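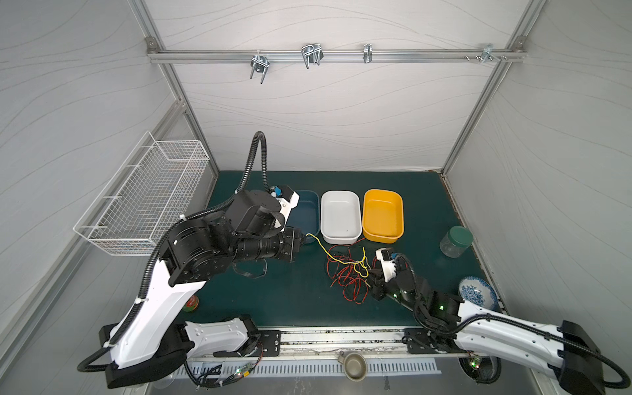 Wire sort, August. Red and yellow still mixed, bins along the back.

**Bench log, Erngate, morning**

Offcuts from the Tagle harness job. Had been meaning to get through these before the new spools come in from Jiston. Whole tangle tipped out in the middle of the table, bins at the back, color to a bin where it makes sense. Weighed the lot first: 158 g incl. whatever tape was still stuck on. Less than I thought, it looks like a lot more when it springs open.

Plan as written on the door sheet:

- yellow in the blue bin (yes I know. yellow bin was already down for red from last time and I'm not relabeling)
- red in the yellow bin
- white bin for anything short, nicked or doubtful
- jar is for ties and ferrules only, lid stays ON

Didn't stick to it the whole way through, see below.

First go. Pulled from the top of the heap, which is the worst place to pull from. Thin red drags the yellow along with it and you end up with a tighter knot than you started with. Better from the outside edge, low, and lift slow. If it doesn't come free in the first few inches put it down and take another one. Stiffer pieces come out easy, it's the thin stuff that hooks on itself.

Also: spreading it out flat before starting is worth the time. I keep skipping this. Heap pushed out to about a plate's width, then again wider, and half of the loops let go by themselves.

Yellow first from now on. Less of it, so once it's gone the rest is all one color and you can be rough with it.

Things that got in the way:

- blue bin too close to the heap, kept catching long ends on the rim. Moved back against the others
- rims are flared a bit so a long piece laid across just sits there and then slides off the front. Has to be coiled before it goes in or it walks back out
- tape residue. Two pieces stuck to each other, not tangled at all, wasted a good while on those

**11:20**

Table wiped. Alcohol took the residue off the surface ok but left it streaky, went over it a second time with plain water. There are scuffs that won't come out, leave them.

Talked over what to do with the long lengths. Anything long enough to use again shouldn't be in a bin at all really, it should hang. Rail at the back was put up for exactly that and then we never agreed on which hook is for what. My vote: red on the big looped one, it holds a fat coil without pinching. Yellow on the double one. Small one in the middle for leads with connectors on. The stuff at the right end of the rail is too cramped for coils, fine for a tie bundle. 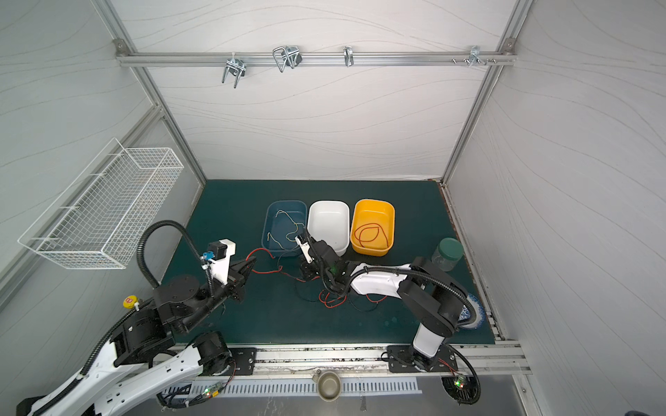
Then the question of tags. Flaravero labels go brittle on anything that gets handled, we found that on the last batch, and the paper flag ones turn around so you can't read them. Masking tape folded over, gauge written both sides. Ugly, works. Write the gauge BEFORE the coil goes up, I've got coils in the cupboard with a blank tag because I was going to do it later.

Mesh basket on the left wall: suggest we use it for tags, tape and the marker. Nothing heavy, I don't love how those brackets take a load. Small parts would go straight through the mesh anyway so no ferrules in there pls.

Coil size. Six inches across is what fits the bin floor without springing up. Bigger than that and the cable rides up the side and comes over the rim overnight. Red cable is the worst for it, has a memory from the spool it came on. Wind it the way it wants to go, don't fight it. Loose is fine. Tie in 2 places if it's going on a hook, none if it's going in a bin.

Was going to try winding around the jar as a former. Lid catches. Take it off the jar and you've got ferrules everywhere, so no. Need a piece of pipe or similar, check the scrap shelf.

The blue and white plate is staying where it is on the right for now. It's handy for short trimmings while you work but it keeps ending up tilted against something, and I'd like it not to get chipped. If you move it move it to a flat spot. 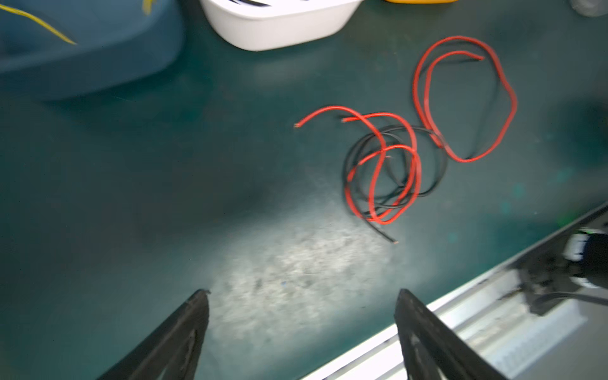 Stripped ends are the next problem and they should have been dealt with before any of this. Most of the Tagle offcuts were cut off after stripping, so there's bare copper on them, and the bare strands splay out and snag in the loops like a burr. Seen it again with the black going in under the red: the ends of the red are stripped on the left of the heap and the black has its own bare tip poking out down at the lower right. Every one of those is a hook. Trim them flush first, THEN untangle. Trimmings on the plate. Costs a few mm per piece and nothing we'd reuse anyway.

And black has no bin. Wasn't on the door sheet, I assumed there wouldn't be any. Options:

1. white bin, and doubtful pieces go on the plate or straight to copper scrap
2. a fourth bin, which won't fit in the row without losing the jar

Going with the first unless somebody objects. Will change the door sheet.

**Later, before lunch**

Side note, red and black want seperating early for a different reason, they were probably run as pairs and there's some twist left in them. Untwist by rolling, not by pulling. If they're the same length just leave them as a pair and tag as a pair, more use to us that way.

Lighting over the table is bad for yellow. There's a bright spot toward the front and anything pale sitting in it vanishes, I went past the same strand twice. Angle the lamp at the wall instead. Check with the lamp off too.

To do:

- [ ] door sheet: add black, swap the order (trim, spread, yellow, then the rest)
- [ ] pipe or tube for winding
- [ ] masking tape, we're nearly out
- [ ] ask Jiston whether the new red is the same jacket, the old one is stiffer than the sample
- [ ] weigh again after trimming and write it next to the first figure
- [ ] hooks: decide, write it on the rail in marker so we stop discussing it

Scale batteries are low, reading drifts if you leave it on. Tare right before you weigh.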